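Zarkasance Desktop Tape Dispenser: Two Months of Small Parcels
Reviewed 24/06/2026

I ship small orders from home, mostly sewing machine parts and replacement knobs, and nearly everything goes out in brown corrugated cartons. Until this spring I taped them with whatever roll was lying around and a pair of scissors. In April I bought the Zarkasance desktop dispenser and a carton of clear tape from Marinho, and I have now closed roughly 200 boxes with the two of them. I also kept a few loose rolls in use, so there is something to compare against.

The short version is that the dispenser is worth having if you pack at a table and your boxes are small. It is less useful on long cartons, and the blade could be better.

I bought it from Trondavow, which sells packing supplies to small shops. It came in a plain box with the roller already fitted and a spare blade taped to the inside of the lid. Setup took a couple of minutes. The instruction sheet shows the tape going under the roller and over the guide, and the drawing is small enough that I threaded it backward the first time.

On very small boxes I still tend to hold the roll in one hand and press the tape down with the other. It is quick, and you can steer the strip along the edge as it goes on. 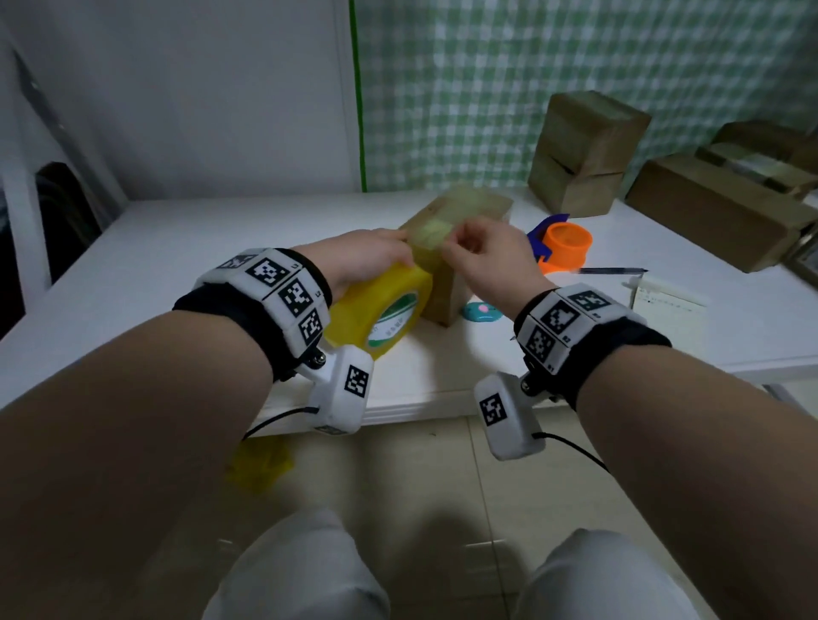
Packing & Shipping

The dispenser earns its space once you have more than a handful of parcels in a row. You pull, tear and stick, and the end of the tape stays where you left it. With a loose roll I lose time at the start of every box picking at the end with a fingernail, and clear tape is the worst for that. Folding the end over helps, but then you waste an inch each time.

The base does not slide on a smooth white tabletop, which was my main worry. There is a rubber pad underneath and enough weight in the body that a normal pull leaves it in place. A sharp sideways pull will turn it. I keep it to the right of whatever I am sealing, with a pen and the order sheet next to it, and that layout has worked without much thought.

The blade is acceptable. It cuts cleanly when the tape is pulled down at a steep angle and leaves a ragged edge when it is pulled flat. After the first month I had a few strips split lengthwise. I swapped in the spare and the problem went away, so I would call the blades a consumable and order extras with the unit. Trondavow sells them in packs of 12.

Changing rolls is easy. The holder comes out sideways, the old core drops off, and the new roll pushes on by hand. The fit is snug with Marinho rolls. I had a few leftover Zesby rolls with a slightly wider core, and those wobbled and sometimes unwound by themselves. They work, but the tape comes off crooked.

As for the tape, the Marinho clear sticks well to new cardboard and less well to reused boxes with dusty flaps. Wiping the seam with a dry cloth first makes a real difference. It needs a firm rub along the whole strip, and I go over the ends twice. Parcels that went out in May during a hot week arrived closed, according to the customers I asked. It is loud coming off the roll. If you pack at night in an apartment you will want to know that.

Long cartons are where I stop using the dispenser. For anything longer than it is tall I want the strip to run the full length of the top and a few inches down each end, and pulling that much tape from a fixed point means it twists or sticks to itself before it gets to the box. You can move the carton along as you pull, but once it is full it is easier to take the tape to the box. I keep a loose roll flat beside the carton for those.

Space is the other thing to consider. The dispenser is not large, but finished boxes pile up fast, and mine end up stacked at the back of the table behind it. On a desk much smaller than mine you would be moving it all the time.

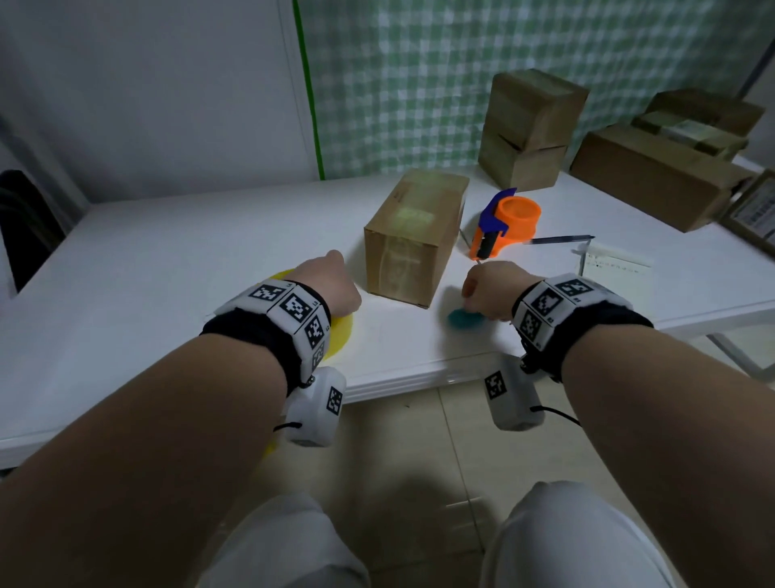
Fulvio Carbone wrote in to disagree about long cartons. He cuts the strip in two, starts each piece at an end and overlaps them in the middle of the top seam, and he says he has never had one open in transit. He also thinks the blade is fine as supplied and that splitting comes from tape stored somewhere too cold.

I tried his overlap on a dozen or so boxes. It holds, and the tape is easier to handle in shorter pieces. It looks a bit untidy and uses more tape, so for customer orders I have gone back to one strip. For returns and storage boxes I will probably keep doing it his way. My tape lives in a heated closet, so I can't say much about the cold.

Price paid: $24 for the dispenser, blades extra.
Good: stays put, easy roll changes, no hunting for the end of the tape.
Less good: blade wears early, poor fit with wider cores, awkward on long boxes.

I have a heavier model from the same maker on order and expect to have used it enough to write about it in July.

Thomas Mancuso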